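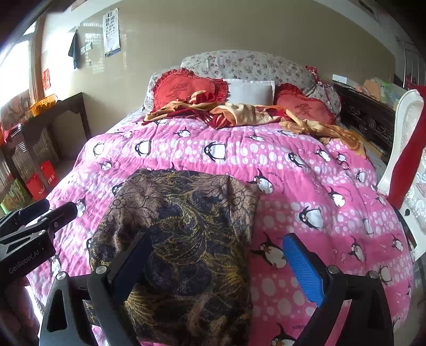
April, folding notes, continued. I started before lunch with the dark prints this time, having put them off for as long as I decently could. They're the ones that give us trouble on the shelf at Biltville: you fold one up, you turn around, and you can't tell the front from the back or where the sleeve went. So I wanted a fold that shows some of the print on top and keeps the edges where you can find them with your thumb. The navy and black one with the mustard feather and leaf scrolls is a good test piece for that. It's busy enough that a crooked fold hides in it, and I have to feel for the edge more than look for it. I was also glad of the pink quilt underneath. Dark on pink, you can read the outline from the doorway, penguins and all.

What I did, so I can repeat it: face down, sides in to the middle, bottom up to the neck, then half again. 4 folds if you count each side (I do, the old sheet from Dastness doesn't, which is why our numbers never match). Went through it 12 times, smoothing with the flat of the hand between each. The first few were awful! I kept pulling the second side in harder than the first and ending up with a wedge. It settled down once I quit lining the side up by eye and put a finger where I wanted the crease to be.

Softness is the thing I keep going back and forth on. A thick quilt gives under your hand, so you can't press a crease in the way you can on the cutting table. You press, it sinks, the fold comes back up a little. On the other hand the cloth doesn't skate away from you, and the slippery pieces behave a lot better on it. My feeling right now is bed for slippery, table for anything that has to stay crisp.

Shake the quilt out flat first! I didn't the second time through and there was a ridge right under the middle fold. I blamed the garment for a good ten tries' worth of grumbling.
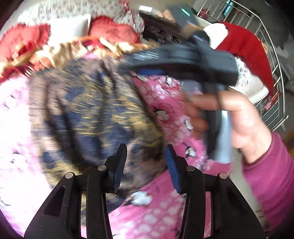

Went on to turning pieces over, a part of the job I'd never written up properly. If you flip from one corner, the bottom layer slides out and you're back to the start. Two points of contact, both on the folded edge, lift a little, then roll it toward you. Slowly. Working on a bed, you also have to lift higher than feels natural, or the edge drags the pink cloth up along with it and you get a pleat where you don't want one. I'd like to try the same turn with the quilt pulled tight at the sides and see whether the drag goes away.

Piece 774 (the Sung one, light cotton, on the sheet as "short") needs its own line in the log. It's small enough that the half-again fold makes a lump. For that one I stopped a fold early and it sat fine in the drawer. If anybody at Clidamwood has folded it differently, please write it in the margin, I'm not attached to mine.

To do:
- rewrite the Dastness sheet so sides count as 2 folds
- try the turn on the table with a towel down
- more dark prints, less coffee
- find the good clothes brush (it was on the windowsill at 4)

Notebook | Fabrics | Folding | Shelf list | Older entries
Last updated: April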